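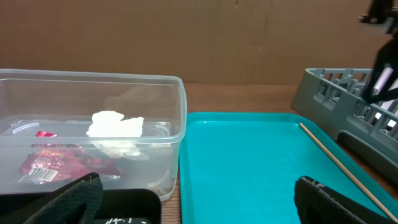 08/01/2021
Bench scales, drift and the Buvo

Second go at the Buvo. Steinar wants to order it for both benches on the strength of the Sodton leaflet, which says the reading is "stable after switch-on." Stable to what, and for how long? The leaflet has a graph with no numbers on the upright axis. I have learned to be wary of those.

Setup same as in June, except that the scale was leveled properly and the window was kept shut. Check weights were the old brass 100 g and the 500 g from the Isalholm set. The 500 g has a nick in the base that Poul says doesn't matter. It probably doesn't for drift, where all I care about is the change, but I wouldn't quote an absolute figure off it.

Switched on cold, zeroed, put the 500 g on and left it. The reading climbed right away, slowly, the way it did last time. Took it off after four minutes and the zero had moved too, though by less than the loaded reading had. So there's a zero shift plus something else on top. Could be creep in the load cell, could be the board warming up. Hafþór is sure it's the board. He was also sure about the old Ko scale, and that one was a crumb under the pan.

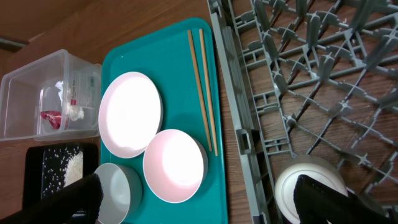

Teal tray with the plate, bowls and chopsticks.

Repeated with the 100 g. Same direction, smaller. If it were all electronics I'd expect the zero and the loaded reading to go up together more or less, and they don't. Not proof of anything. One cold start per weight is thin, and I only have the one scale.

Then the warm run. Left it on through lunch (auto-off disabled, which takes holding down both buttons, and isn't in the manual) and did both weights again. Much better. The last digit flickers but goes nowhere. This is presumably how Sodton got their graph.

Points against my own test:
Room temperature wasn't logged. The wall thermometer looked steady but I don't trust it to a degree.
Fresh batteries for the cold run, the same ones by the warm run. Should have used the adapter for both.
I knew what I expected to see. Þröstur offered to read the display without being told which run was which and I should have let him.

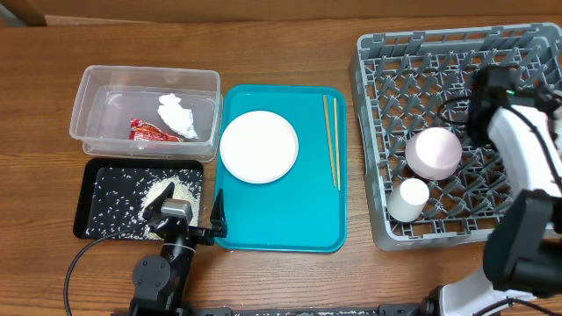 Black tray with rice, open container beyond it.

Steinar's argument is that drift this size makes no difference for what we weigh. For most of it he's right. But the resin batches get built up in small additions with the cup left sitting on the pan, and a slow climb with the cup on is exactly the error you'd never notice. You'd just pour a little short every time. We had some 352 entries in the old batch log and not one of them says when the scale was switched on, so there's no going back to check. 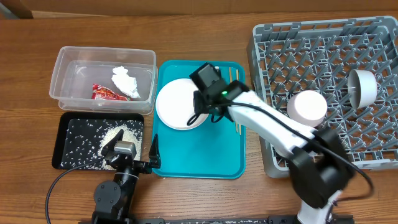 Photo: Oddur Lauritsen

Oddur asked why not simply leave it on all day. Fine if people do it. The auto-off comes back every time the batteries are changed, and I'd bet on that being forgotten inside a week.

Also tried tapping the zero key between additions. It hides the shift in the displayed number and does nothing for the load part, so I'd call that cosmetic. The forum post Hafþór sent around claims it "cures" drift. No data in the post.

Where I am for now: not ordering a second one. Not sending this one back either.

To do
Cold start again on the adapter, three times, 500 g only.
Þröstur to read, me to swap weights.
Borrow a thermometer with a logger.
Ask Sodton for the numbers behind the graph. Poul has written to them once already and got the leaflet back.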